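Forum Betrieb und Automatisierung
Thema: Robotergestützte Kommissionierung – Auswirkungen auf die Arbeitsplätze in der Packerei
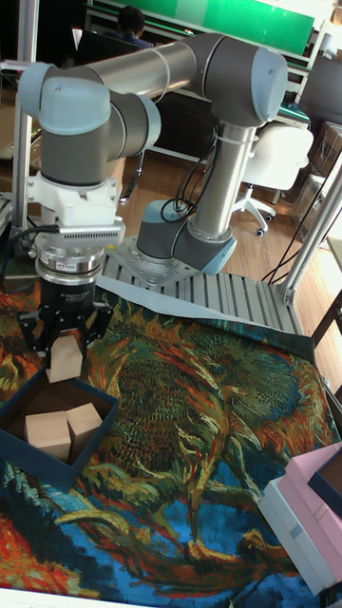

Verfasst von: packerei_leitung
Wir bereiten am Standort Roltemton die Umstellung eines Teils der Kommissionierung auf einen Roboterarm mit Greifer vor. Der Anlagenbauer Gruvix erprobt derzeit das Einlegen von Holzklötzen in Schachteln, die Übernahme in den Betrieb ist für September vorgesehen. Betroffen sind 21 Beschäftigte im Tagdienst. Ich bitte um Erfahrungen aus vergleichbaren Betrieben, insbesondere zur Frage, wie die Tätigkeiten nach der Einführung neu zugeschnitten wurden.

Verfasst von: BR_Skovov
Eine Vorbemerkung aus Sicht der Arbeitnehmervertretung: Der Betriebsrat ist bereits in der Planungsphase zu unterrichten. Bei uns lag die technische Spezifikation vor, bevor über Aufgaben, Eingruppierung und Pausenregelung gesprochen worden war. Die Nachverhandlung war für beide Seiten unerfreulich. Liegt bei Ihnen eine Betriebsvereinbarung vor?

Verfasst von: packerei_leitung
Ein Entwurf liegt vor. Er schließt betriebsbedingte Kündigungen aus, regelt jedoch die Eingruppierung noch nicht.

Verfasst von: logistik74
In unserem Haus hat sich die Arbeit am Packtisch deutlich verändert. Das Einlegen gleichförmiger Teile ist weitgehend entfallen. Hinzugekommen sind das Bereitstellen der Behälter, die Sichtkontrolle und das Beheben von Störungen. Die Kolleginnen und Kollegen berichten übereinstimmend von einer Entlastung der Handgelenke. Ich kann die Einführung daher grundsätzlich befürworten.

Verfasst von: schichtplan_sued
Dieser Einschätzung kann ich mich nur eingeschränkt anschließen. Die körperliche Entlastung ist unbestritten. Wer jedoch über eine ganze Schicht auf Störungen wartet, empfindet dies nach unserer Erfahrung als ermüdender als die frühere Handarbeit. Wir haben deshalb einen Wechsel der Arbeitsplätze alle zwei Stunden eingeführt. Außerdem wurde die Vorgabe von 2.000 Einheiten je Schicht zunächst auf die Beschäftigten umgelegt, obwohl das Tempo von der Anlage bestimmt wurde.

Verfasst von: logistik74
Der letzte Punkt betrifft die Führung und nicht die Technik. Eine Vorgabe dieser Art wäre auch ohne Roboter unzulässig gewesen.

Verfasst von: BR_Skovov
Das lässt sich in der Praxis nicht trennen. Die Anlage liefert Taktzeiten, und wo Zahlen vorliegen, werden sie verwendet. Die Auswertung personenbezogener Leistungsdaten sollte ausdrücklich ausgeschlossen werden.

Verfasst von: instandhaltung_gz
Zur Qualifizierung: Bei Guzmán wurde die Schulung zunächst auf die Instandhaltung beschränkt. Dies führte dazu, dass die Packerei bei jeder fehlerhaft stehenden Schachtel auf uns warten musste. Inzwischen sind dort alle Beschäftigten in Quittieren, Neustart und sicherem Zugang unterwiesen. Die Schulung sollte zu 100 Prozent innerhalb der Arbeitszeit stattfinden – auch für Teilzeitkräfte.

Verfasst von: packerei_leitung
Vielen Dank für die Hinweise. Der Arbeitsplatzwechsel und der Ausschluss der Leistungsauswertung werden in den Entwurf aufgenommen. Hinsichtlich der Eingruppierung besteht im Haus weiterhin Uneinigkeit. Am Freitag findet hierzu ein Gespräch mit dem Betriebsrat statt.

Verfasst von: schichtplan_sued
Bitte klären Sie dabei auch, wer bei einem Stillstand in der Spätschicht entscheidungsbefugt ist. Diese Frage ist bei uns bis heute offen.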